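Looking After a Two-Arm Dish Station: Workshop Tips

If you have a pair of small arms on a bench and you use them for plates, you will know they ask for a little care, much as a sewing machine does. My aunt Toshiko kept hers going for decades with a soft brush and a good deal of patience, and I have tried to treat the Brivska bench the same way. These are the habits that have stuck with me, in no special order.

Start with the cables
Before you switch anything on, run your fingers along each cable from the wrist down to the base. You want a generous loop at the top, enough that the wrist can turn all the way without tugging. I learned this when a tight one pulled out of its plug in October and I spent a whole evening looking for the fault in the software!

Go easy on the zip ties
Snug is plenty. The tie should hold the cable to the link and still let you slide it a little with your thumb. Trim the tail flush with nippers — a cut end will scratch your wrist every time you reach past it.

Wipe the grippers
Dish soap leaves a film, and a filmy gripper lets go of a plate when you least want it to. A cloth dampened with plain water, then a dry one, and that's the job done. Keep the water well away from the motors, and do this with the power off. Emiko Okabe uses old cotton pillowcases cut into squares, and I've come round to her way of thinking.

Keep a service notebook
Mine is a cheap school one. I write down the running hours each time I tighten the base screws, and I give the whole station a proper going-over every 3000 hours. It takes me 2 evenings with the radio on.

Practice with plates you can spare
Thrift stores are wonderful for this. Pick different patterns so you can tell at a glance which plate is which, and begin with one arm at a time, nice and slow. Once both are behaving, let them work together and stay close to the power switch for the first few runs.

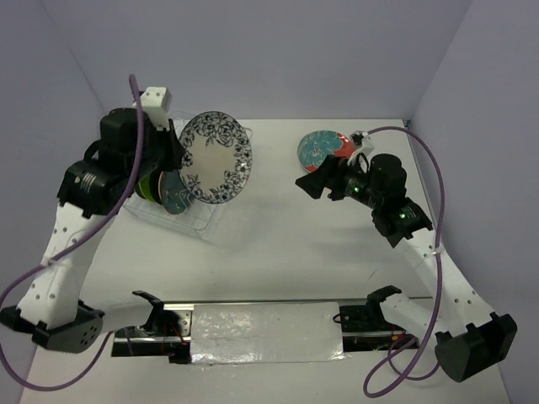 Listen to the motors
A healthy motor hums evenly. If one starts to buzz while it is holding still, take the plate away, power down and let it rest before you feel for a stiff joint. Kohei Minami keeps a spare motor in a drawer, already labeled, and I do the same now.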